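Flellwood Shared Workshop
Bench notes for members: two-arm suturing build
Issued 22/05/2019

These notes are for members working on the Campbell bench, where the two-arm suturing build is set up. They cover the practice pad, thread, lighting and the daily care of the instruments. Members should read them together with the general bench rules, which apply in full.

## Before starting

- Sign the bench book and enter the session number.
- Confirm that both stop buttons release and latch. One is on the bench edge, the other by the door.
- Lay the grey drape flat before the pad is put down. Folds are acceptable at the corners but must be kept clear of the pad clamps.
- Leave the arms unpowered until the pad is fixed.

## The practice pad

Pads are kept in the second drawer, in their sleeves. A pad may be used until the free surface is too small for a new row. Old stitches need not be removed. Pulling them out tears the surface and leaves pits in which the needle will catch later.

Fix the pad at both ends and press the middle with a gloved finger. It should give a little and return. A pad that slides under light pressure has been clamped on the drape alone and should be fixed again.

Members may mark a cutting line with the red pencil supplied. Felt pens are not to be used, as the ink spreads and cannot be told from the line on the monitor.

## Thread

Dark thread is to be used on pale pads. Cut lengths of 300 mm for single stitches. Longer pieces tend to wrap round the instrument wrist, and members who need them for a running stitch should ask at the desk for the Trinex reel stand.

Trim the ends short once a knot has been tied. Long ends left standing are easily gripped by mistake when the next loop is formed.
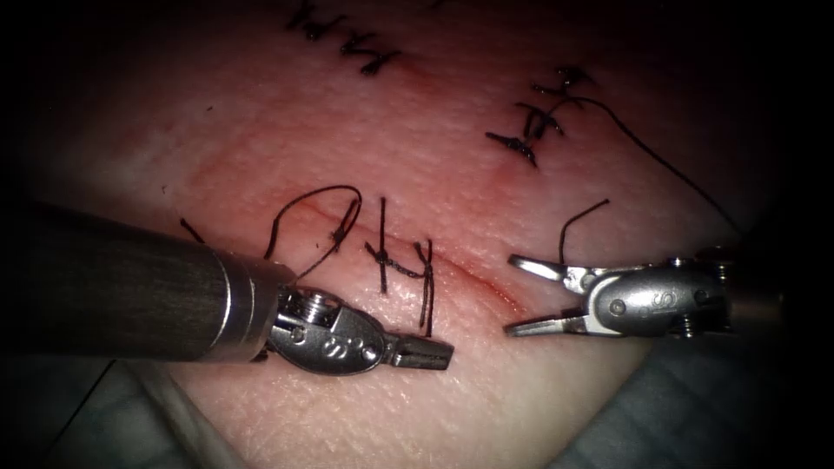
Where a loop will not lie down, open the jaws fully, move back from the pad, and approach again from the side. Do not twist the wrist to free a thread. The drive cables on this build are light and will stretch, after which the jaws no longer meet at the tip.

Only one arm should pull at a time. The other is to hold still, closed or open as the stitch requires, until the thread has stopped moving.

## Lighting

The ring lamp is set at level 2. A brighter setting causes glare on the polished wrists and hides the thread. If the corners of the view are dark, leave them so and move the work towards the middle.

## Cleaning and storage

1. Power down and wait for the fan to stop.
2. Wipe each shaft from the motor end towards the jaws with a dry cloth.
3. Brush the jaw hinge with the soft brush. Oil is applied only at the monthly service.
4. Check the small screws on each wrist by eye. Do not tighten them; report any that stand proud.
5. Return the instruments to the Lavelar case with the jaws closed.

The cables were last replaced in March and are due again after roughly 16 further sessions. The bench book is to be checked before any long booking is made.

Spare pads, thread and brushes may be drawn from the stores cupboard against a signature.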